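Tasar opens shared laundry room at Pacheco House

Residents of Pacheco House now have a laundry room of their own on the ground floor. Tasar, the housing association that runs the building, opened the room in June after residents asked for somewhere to wash clothes without carrying them to the launderette on the main road.

The room serves all 115 flats in the building. Many of the smaller flats have no space for a washing machine, and the plumbing in the older wing does not allow one to be fitted in the kitchen. The new room was once a store for bicycles, which have moved to a covered rack in the yard.

The work was carried out by Wola, a local building firm. It took six weeks and included new drains, a new floor, better lighting and a wider door so that people with pushchairs or wheelchairs can get in without help. The machines are looked after by Pakum, a repair company that already services the boilers at two other Tasar buildings.

"Residents told us they wanted a plain, clean room that was open when they got home from work," a spokesperson for Tasar said. "We have kept the charges as low as we can, and the money goes back into repairs."

How the room works

The laundry room is open from 6 in the morning until late evening. Residents get in with the same fob they use for the front door. Slots are booked on the sheet by the entrance or by telephoning the Tasar office, and each slot lasts two hours. A resident may book two slots a week. Unbooked slots can be used by anyone on the day.

The washing machines are front loaders with steel drums and a wide round door. Instructions in English are on the wall, and large-print copies can be had from the office. Plastic laundry baskets are provided for moving clothes in and out of the machines and should stay in the room.

Tasar asks everyone to follow a few simple rules:

— Put a basket on the floor in front of the machine before opening the door.
— Wash whites and strong colours separately. Red items are the usual cause of complaints.
— Check the drum and the folds of the rubber seal for socks and other small things before leaving.
— Leave the door open after the last wash of the day so the drum can air.

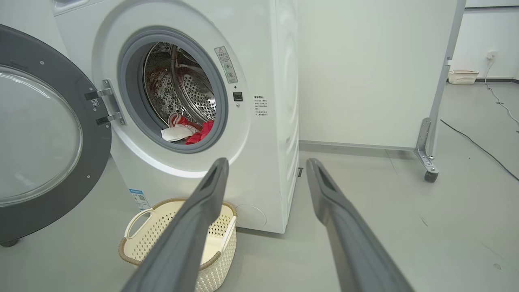
Lost and left-behind items

Washing left in a machine after the end of a slot may be taken out by the next user and placed in a basket. Anything not collected within a day goes to the Tasar office, where it is kept for a month. After that, clothes in good condition are given to the charity shop and the rest is recycled.

Residents who find an item in a drum should not run a wash with it still inside, even if it looks clean. Coins and keys can be handed in at the office during opening hours.

Faults and repairs

If a machine stops during a wash, residents should switch it off at the wall and ring the Pakum repair line, which is printed on the notice beside the door. The filter cover should be opened only by a Pakum engineer. Pakum will visit once a month for a routine check — the room will be closed for the morning and a notice will go up beforehand.

Tasar has set aside £2000 for replacement parts in the first year. It will also ask residents for their views in the autumn, before deciding whether to change the opening hours or the length of the slots.

A second laundry room is planned for the neighbouring building, which has 101 flats. No date has been set for the work.

Press enquiries should be sent to the Tasar office at Pacheco House. Residents with questions about bookings should use the normal office number.

Comments (4)

pachecotopfloor
Used it twice now and no trouble either time. Two hours is a bit tight if you are doing bedding as well.

Mags_in_12
Please please check the seal, I have lost three socks already. And whoever has the baskets upstairs, bring them back!

oldwing
Does the bike rack have a lock yet? It was meant to be done at the same time as the laundry.

dripdry
Would like to see a later slot for shift workers. I get in well after it closes. Otherwise a good thing and cheaper than the launderette.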